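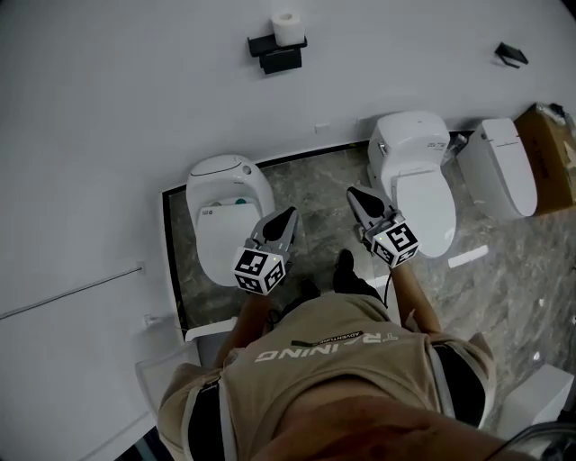
Okabe

I'd been at the Rerkik retreat house for three days when they gave me the lamps. You fill them, you trim them, you light them, and you don't blow on anything, ever. Easy! There were 104 of them on the long shelf in the shrine room, and I was to have them lit by half past five, before the first chanting.

Well, I'd got to the far end of the row, feeling very holy, when I sneezed. Ten lamps went out in one go. I stood there in my socks with the taper, listening to the old nun coming down the passage (she had a slipper that slapped), and I did what any grown woman would do. I shuffled the dead ones to the back.

She came in, bowed, sat down and opened her book. Then she shut it again.

"The one on the end is smoking," she said.

So I relit the one on the end. She waited. I relit the next one. She was still waiting, hands in her lap, looking at the painted goddess and nowhere near me, and I went all the way along until every last one was going and my face was hot as a kettle.

"My first winter," she said, "I dropped the butter. The whole tub, down the temple steps at Wultier. I told them it was the dog."

"Did they believe you?"

"We hadn't got a dog."

Then she started the chanting, much too fast for me, and I had to scrabble about for the page.

Filed under: Short stories, Retreat life

Recent posts
The Bell at Wultier
Soup Before Silence
Snow on the Prayer Flags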